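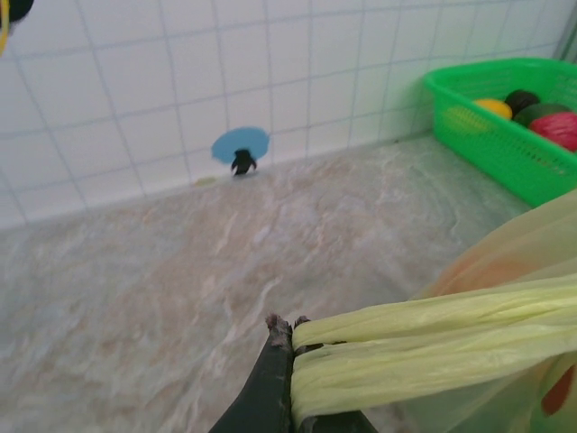

Page last changed: January, on a Tuesday

I've had the green basket on my kitchen counter for six weeks now and I like it way more than I expected to! It's plastic, it's very bright (my sister says too bright, but she's all beige), and it stands right up against the tile, so I still have counter left to unload groceries on. Mine gets onions, bread ends and whatever bag I haven't dealt with yet. Cleaning is a rinse in the sink and done.

One gripe: it slides a bit on the counter when I grab stuff in a hurry. I stuck felt dots under it, which helped some. I paid 14 dollars and I'd buy a second one, maybe for the bathroom.

– Cremilda Amaral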